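Report on a visit to the Skandley web fiction open day
March

The reading service was invited to the spring open day held by Skandley, the online fiction platform, at its offices in the Fairclough building. Two members of our staff attended. The purpose of the visit was to learn how serial novels are chosen, edited and translated before they reach readers, and to consider whether our own members might be offered access to the catalogue.

## Arrival and introduction

Doors opened at 10 am. Guests were given a printed programme and a short talk on the history of the platform. Skandley began with one serial and now carries 872 completed novels, with romance and fantasy the largest groups. Ongoing titles are listed separately and were not included in that total. It was explained that a story is marked as complete only when the author has confirmed the final chapter in writing.

## The editorial floor

The morning was spent with the editors. New submissions are read in the first instance from an opening sample of 3000 words, together with a plan of the plot. Writers who are accepted agree a timetable, and most post a chapter on each working day. Editors check names, ages and family ties against a running sheet for every title. We were shown the sheet for Brillasora, a court romance of 867 chapters, in which the heroine's aunt had changed her name twice before the error was noticed by a reader. The chapters concerned were later corrected.

The translation desk works one month behind the original text. Questions on forms of address took up much of the discussion, and the desk keeps a house list of titles and terms which all translators must follow.
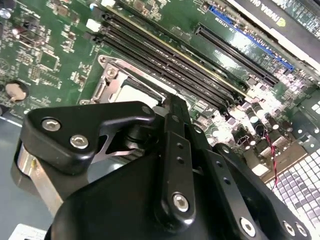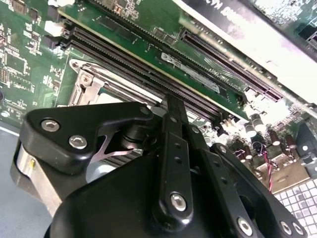

*Motherboard and black gripper, two views.*

## Reader comments and ratings

After lunch, guests heard a talk on Skunex, the system through which comments and star ratings are handled. Comments are held back if they reveal the ending of a story. Ratings appear on a title's page once 30 readers have left a score. Several guests asked whether authors may remove poor reviews. They may not, though they may report abuse.

## Points for our own service

Group access is offered to libraries and reading circles on a yearly basis. Adult titles can be hidden from the list by the account holder. Large print is available in the browser but had not yet been added to the telephone version.

The staff who attended recommend that a trial be requested for the summer term, limited to completed novels. A copy of the programme and the price list may be consulted at the enquiry desk.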